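3.2 Sorting mixed stems before arranging

Anyone who has helped set up for a wedding or a market stall knows the moment when a pile of flowers has to become an arrangement. We were surprised by how little has been written about it. There is good work on color choice and on the finished bouquet, and a large craft literature on cutting and conditioning, but the few minutes in between, when stems are spread out and looked over, tend to get a sentence at most. We think those minutes are full of interest, and this section is our attempt to do them justice.

Our material comes from the Skerkport collection, which holds 1262 layouts of flowers on a work surface. Of these, 1068 contain more than one kind of flower, and the rest were set aside for the comparison in Section 5. We use the word "layout" for any state of the table in which at least one stem is lying down and has not yet been placed in a vase, a wrap or a crate. Layouts were coded by two readers working apart, using the Grallum scheme with the changes listed in Appendix B. The scheme was drawn up for kitchen herbs, and we had to add codes for bloom direction and for heads that touch. We were delighted that the rest carried over with so little trouble.

The pairing we return to most often is roses with hydrangeas, which accounts for 392 of the mixed layouts. It is a wonderful pairing to study. A rose has a compact bloom on a stem that reads as a clear line, so its direction can be judged at a glance. A hydrangea head is wide and soft at the margin, and it can easily hide whatever lies beneath it. Put the two together on a plain white table and nearly every question we care about comes up at once: which bloom overlaps which, where the leaves go, and how far a stem can be followed before it disappears under something else.

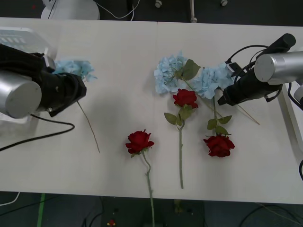

Figure 4. Mixed layout with three red roses and three pale blue hydrangea heads on a white table.

Overlap turned out to be the most rewarding of these questions. We had expected sorters to keep the two kinds well apart from the start, roses to one side and hydrangeas to the other. Many layouts do look that way by the end, but early ones are far more mixed, and the mixing has a shape. A rose bloom often lies close to a hydrangea head, with its stem leading away into open space. We call this a "tucked" rose. In Figure 4 the central rose is a nice case, its bloom just under the blue petals and its stem running straight toward the front of the table. The rose to the right of it is turned the other way, with its stem rising toward a hydrangea, and we code that arrangement as "reversed."

Leaves deserve more attention than they usually get. In the Girkico guidelines, foliage is recorded only as present or absent. We found this too coarse for roses, where leaves that spread to both sides of a stem take up a good deal of table and can keep neighboring stems from lying flat. For hydrangeas the position of the leaves matters more than the spread, and a few broad leaves beside a head are often the only hint of where the stem must be. Our readers disagreed on leaf position more than on any other code, and they went back over the hard cases together in September with the definitions open in front of them. The revised wording is shorter and, to our minds, much better.

Stems gave us one more pleasant surprise. We had planned to treat every stem as green and fresh-looking, and then found that thin brown ones were common enough to need their own code. Some lead to a bloom and some are simply loose sticks, and telling the two apart is hard when the upper end is covered. Readers were told to mark such a stem as "unassigned" unless its full length could be traced. This lowers our count of complete flowers, but it keeps guesswork out of the tables.

All codes were frozen in June 2019, and the Swai index of crowding was then worked out for each layout from bloom spacing alone. We left stems out of the index because a long stem crossing an open surface makes a table look busier than it is. Section 3.3 sets out the index in full and compares it with the readers' own ratings of how crowded each layout felt.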